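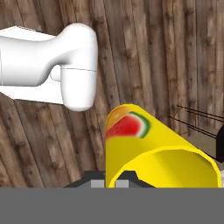 4.2 Benches, counters and the trouble with "up there"

I went into this part of the study expecting a tidy split. I grew up saying "bench", my co-author Kumaresan Bangera says "counter", and we'd argued about it over enough cups of tea that I was sure the 48 households in Flidham would line up behind one of us. They didn't. Plenty of people used both words in the same interview, sometimes in the same breath ("wipe down the bench, then leave it on the counter"), and when I asked if they meant different things I mostly got a puzzled look and a laugh.

So we changed tack a bit. In August we went back through the transcripts and pulled out every phrase that told somebody else where to find or put a thing in the kitchen, which gave us 679 phrases to code. Kumaresan and I each coded the lot, then Sointu Seppälä went through our disagreements with far more patience than I had left by then.

The drawers were easy. People number them from the top, or name them after whatever lives inside, and "the bottom drawer" hardly ever needed anything added. Shelves were much messier! A shelf over a work surface (Figure 2) seems to borrow its name from whatever is nearby, so we heard "above the bench", "over the counter bit" and my favourite, "the up-there shelf". One older couple used "the mantel" for theirs, with no fireplace anywhere in the house.

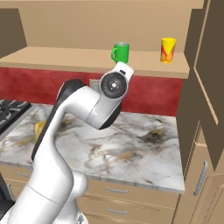

Figure 2. Wooden wall shelf above a marble countertop, with a red backsplash.

I'd read that last group as a carry-over from an earlier home. Several speakers told us they had kept the old words when they moved, and a couple got quite cross with family members who hadn't. Sointu is less convinced and would like to see the same questions put to people who have never moved, and I think that's fair.

One more wrinkle is gesture. We only recorded sound, so when somebody said "just there" and presumably pointed, we lost it. I left those phrases in the set under their own code instead of guessing, and they come up again in Section 4.3 with the pantry material.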